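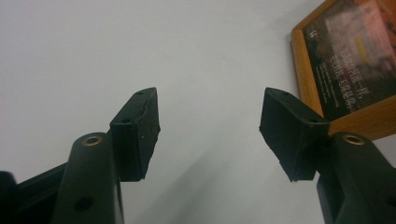
Allico opens renovated guest house in Firkivow

Firkivow, November - Allico is pleased to inform that the Ferraro guest house will receive its first visitors this month, after 31 weeks of renovation works. The building has 1398 square metres on three floors and stands in Hala Street, seven minutes by foot from the railway station.

The house was built in 1821 as a post inn. Later it was used as a school for girls, and then it stayed closed for many years. The works included a new roof, new heating and the repair of the main staircase, which keeps its original stone steps. The walls in the rooms were painted again with lime paint, made by a small workshop in the region.

Guests can choose between single, double and family rooms. Breakfast is served on the ground floor from 7 in the morning, and the dining room is open also for people of the town - a reservation is not necessary. Bread and cheese come from farms in the valley.

"We wanted to keep the quiet character of the house and still offer a warm bath and a good bed," says the management of Allico.

During November all rooms are offered at a reduced price for stays of two nights or longer. Bookings are accepted by telephone or at the reception, which is open every day until 10 in the evening.

Contact for the press: Allico, Press Office, Hala Street, Firkivow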